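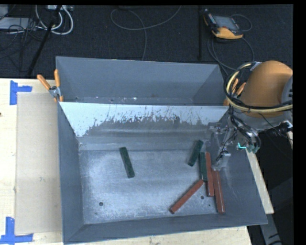
Bin cell, green and red blocks, gripper at the rightmost red block.

To: Flamon users list
Subject: Re: Grasp ranking when two blocks touch

The Pradska integration group wrote:
> After moving to the September build, our planner rejects most grasps on
> blocks that lie side by side. The log reports "no clearance" for 1,236 of
> 2,620 candidates. Is the collision margin now applied twice?

The margin is applied once. The change in the September build concerns the order of operations: Flamon now checks finger clearance before it merges neighboring segments. Where a green block rests against a red one, each is treated as an obstacle to the other, and the 3 mm margin closes the gap entirely.

The maintainers recommend the following settings for bins of this type:

merge_before_clearance = true
finger_margin_mm = 3
max_candidates = 500

With these settings the planner ranks isolated blocks first and defers the touching ones until a neighbor has been removed. Sites that use the Cleteleck segmenter should also disable its edge smoothing, which rounds block corners and shifts the grasp center on narrow parts.

A separate report from Dumitrescu concerns false detections on worn metal. Scratches and pale abrasion on bin walls may still produce short phantom edges. A fix is under review – it will not be included in the next point release.

Please send the full planner log, with the bin model attached, if rejections continue after the change.

Flamon Maintenance Group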